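Week 6 notes: evaluating manipulation policies in simulation

Reading for this week: Brunet and Santoso, the Gollow report, sections 2 and 3. Skip the appendix on rendering.

The question in the report is simple. If a policy scores well in a simulated room, does that tell us how it will rank against other policies on a real arm? The authors do not ask whether the two success rates match. They ask whether the order of the policies is kept.

Setup. One arm mounted overhead, one perforated table, a set of household objects and a cabinet at the far end. Each episode starts from a sampled arrangement and one written instruction. A checker reads the object poses at the end and returns pass or fail. No human scoring is used in simulation.

Simulated workspace, arm mounted overhead:
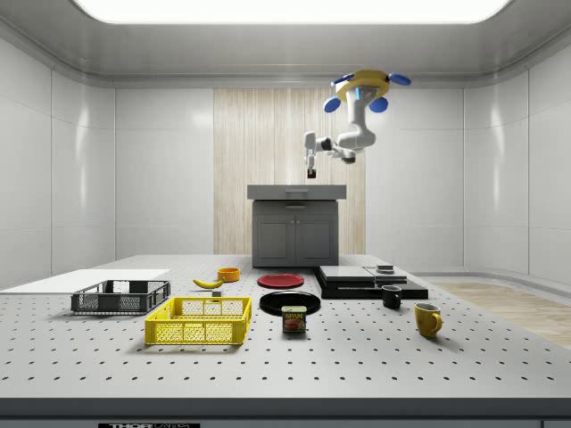
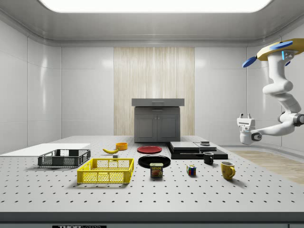 Sampling. Object positions, arm start pose and light level are drawn separately. The report runs 4,000 simulated episodes per policy and 209 on the real table. The real number is small, so look at the intervals in the results table before you look at the means.

Result. Rank order held for the pick and place tasks. It did not hold for the drawer tasks, where two policies swapped places. Santoso puts this down to friction in the drawer model. The Flendley group got the same swap with a different simulator, which makes me less sure that friction is the whole story.

Terms to know for the quiz: rank correlation, paired seeds, success checker, domain gap.

Common mistake from last year: comparing policies on different seeds. Fix the seed list first and run every policy on the same list.

For Sunday night: rerun the Erkura baseline with 3 seed lists and report the rank correlation for each. One page, plots included.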